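Plilidthorpe Equipment Requests
Ticket: Gripper cell purchase, simulation evidence doesn't support the quote
Status: Open, waiting on vendor
Opened: September 18, 2021
Category: Capital planning / automation
Vendor: Vergara (arm, gripper and simulation package)
Affected budget line: Packing line 2, end-of-line handling

Summary

We have been asked to approve a Vergara arm and two-finger gripper for the carton station on line 2. The approval rests almost entirely on a simulation run in Nekura, the planning software that Vergara supplies with its trial licence. I have been through the run and I can't get from what it shows to the number on the quote. I'm logging this as a fault against the planning package so the questions stay in one place.

What the quote claims

Throughput of 800 cartons per shift on line 2, no changes to the existing conveyor. One operator freed up for other work. Gripper wear parts priced at $2,000 a year. Commissioning in 5 days.

What we can confirm from the material supplied

The arm model loads. The gripper model loads. The rest is a sales document.

Steps taken so far

1. Installed Nekura on the planning desktop and opened the line 2 project as delivered. It opened with a warning that asset paths had been reset to default. I clicked through it the first time and shouldn't have.

2. Played the supplied run from start to finish. The cycle counter in the corner of the main window climbs as advertised. The counter is driven by a timing table, and you can type any cycle time you like into that table. I typed in a worse one and the counter obligingly got worse. I then typed in an absurdly good one and it got better. So the 800 figure is an input. I'd like somebody at Vergara to say where it came from.

3. Switched to the wrist view, because the whole argument for this gripper over the suction unit is that it can take cartons by the sides without crushing them. If that was modelled anywhere, it should be visible from there.

4. Exported a still from the wrist view.

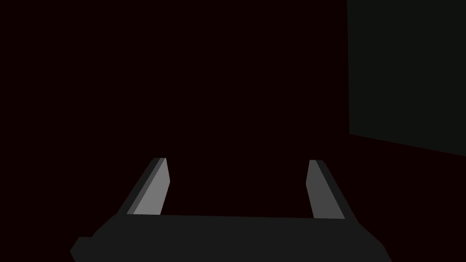
Wrist view, Nekura export, line 2 project. Fingers apart, nothing between them.

5. Checked the materials list. Every surface on the gripper is set to the default grey. No pad material is assigned to the fingers, and no friction value either. The quote lists rubber-faced pads as a wear item at the yearly cost given above, so they exist on the price list and don't exist in the model.

6. Looked for the conveyor. I can't find one in the wrist view. There is a big dark flat shape up and to the right of the gripper which might be a wall or the side of a box. It has no label in the project tree. Behind everything is a plain dark reddish brown with no floor or horizon that I can make out, so I have no way to judge reach or clearance from that angle.

7. Reset the asset paths by hand, restarted, and repeated steps 2 and 3. Same counter, same wrist view.

8. Reinstalled the package on a second desktop in case the first had a graphics problem. Same again.

Findings

I don't think the software is broken. I think we were sent a project with very little in it, and the tidy counter on the main window makes it look finished. A gripper opening in mid-air tells us the model has a gripper. It doesn't tell us whether that gripper will hold our cartons, which arrive with a bit of bulge in them on humid days and are never quite square to the belt.

The Udo case

Vergara's cover note points to the Udo site as proof that the cell works. I rang the Udo site in June, before any of this reached us formally. They are happy with the arm. They are handling rigid plastic tubs with a moulded lip, all one size, coming in on a fixture. Ours are cardboard, in several sizes, coming in on a belt that was second-hand when we bought it. I would not plan our labour budget around their results.

Costs not on the quote

Guarding. There's a sentence saying the customer will provide it. We priced a fence for the palletiser and it was a nasty surprise.

Floor. The base plate wants a level slab. The slab at the end of line 2 is not level and everyone who has pushed a trolley over it knows that.

Air or power to the gripper. The quote doesn't say which it uses. If it's air, the compressor is already struggling by mid-afternoon.

Training. One seat included. We run more than one shift.

Software after the trial. Nekura is free for 42 days. No renewal price is given anywhere, and I've asked twice.

Questions sent to Vergara

Where does the cycle time in the timing table come from, a measured cell or an estimate?
What is the maximum opening between the fingers, and does it clear our widest carton with the pads fitted?
Can you send a project file with our carton, our belt height and pad friction filled in?
What is the unlabelled flat shape to the right of the gripper?
What does the licence cost after the trial?
Would you lend or rent us a gripper for a bench test with our own cartons?

Reply received (pasted from the vendor portal)

"Thank you for your interest. The simulation is intended to demonstrate the capabilities of the platform. Customer-specific geometry can be added as part of the paid engineering phase. Our team would be glad to set up a call."

Comment on the reply

That answers none of the six. It also introduces a paid engineering phase, which I can't find on the quote under that name or any other. If we have to pay to learn whether the thing fits our cartons, then that cost belongs in the request and the payback has to be worked out again with it included. As it stands the payback calculation uses the typed-in cycle time and leaves out guarding, slab work and the licence. I wouldn't put my name to it.

Workaround

Keep the manual station through the next budget round. It's slow but we know what it costs. If money has to be spent on line 2 this year, the carton squaring guides would help a person or a robot equally, and they don't need a licence.

Requested action

Hold the purchase order. Don't release the deposit to secure the "current pricing" – that offer has already been extended once and I expect it can be again. Reopen the request when we have a project file with a carton in it, or better, a bench test with one of ours.

Attachments: quote, Nekura project as delivered, wrist view still, materials list, notes from Udo call

Update, same ticket

Vergara has offered a call and a revised project file. No date for the file. I've accepted the call on the condition that the widest carton dimensions are entered before we start, and I've sent those through again. Priority stays at medium. Leaving this open.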